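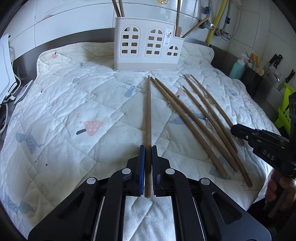
Onboarding at a distance: what the second year is teaching employers

When Trovbridge closed its offices last spring, the company had a well-rehearsed program for new employees. It lasted two days, filled a conference room and ended with a tour of the building. Within a week the program had been moved to video. The slides stayed the same, and so did the schedule. Only the tour was dropped.

Since then, 158 people have joined the company, and many of them have yet to meet their manager in person. Their experience has prompted the human resources department to ask what a first week at work is supposed to achieve, and whether the old program ever achieved it.

"We measured attendance, and attendance was excellent," says Manuela Barbieri, head of people development at Trovbridge. "We did not ask whether anyone knew whom to call on the third day when a login failed or a customer complained."

Last October her team wrote to every employee hired during the closure and invited them to describe their first month. The department received 100 replies. Few people complained about the technology. Most wrote about silence: the long stretches between scheduled calls, when it was unclear whether a new colleague should be working, reading or waiting. Several had put off asking simple questions for days, reluctant to send a written message to someone they had never spoken to.

In an office, such questions are settled in passing. A new employee overhears how a supervisor handles a difficult call, or sees which colleagues others turn to for help. Remote work removes most of these occasions, and a calendar full of introductory meetings does little to restore them.

Trovbridge now spreads its introduction over nine weeks. The opening presentations have been cut to a single morning. Each new employee is paired with a colleague from the same team, who is given time in the working week for the task and whose other targets are lowered to match. The two speak every day for the first two weeks and then as needed. Managers receive a short written guide listing the decisions a newcomer may make alone – a matter that had often been left unspoken.

The change was not welcomed everywhere. Some department heads objected to giving up experienced staff at a time when teams were already stretched. Others felt that daily conversations came close to supervision. Barbieri acknowledges both concerns. Pairs may end the arrangement early if they wish, and what is said in the conversations is not reported to management.

A different approach has been taken at Kirka, a logistics firm with 189 employees at two sites. Warehouse staff worked on location throughout the past year, while planners and administrators stayed at home. Tülin Başaran, who directs personnel there, found that the two groups had begun to form separate ideas of the company.

"A planner who has never stood on the loading dock will write a schedule that cannot be kept," Başaran says. "That was true before, but people used to find out over lunch."

Kirka therefore asks every new planner to spend the first three days at a site, under the safety rules in force. Warehouse employees who join the firm spend one of their early shifts on calls with the planning team. The arrangement costs working hours, and Başaran expects that it will be reviewed when the next budget is prepared. She intends to defend it.

Both companies are now preparing for a partial return to the office. At Trovbridge, those hired during the closure will be offered the building tour they missed, together with their assigned colleague. Registration opened on 21 July 2021, and the first groups are limited to six people.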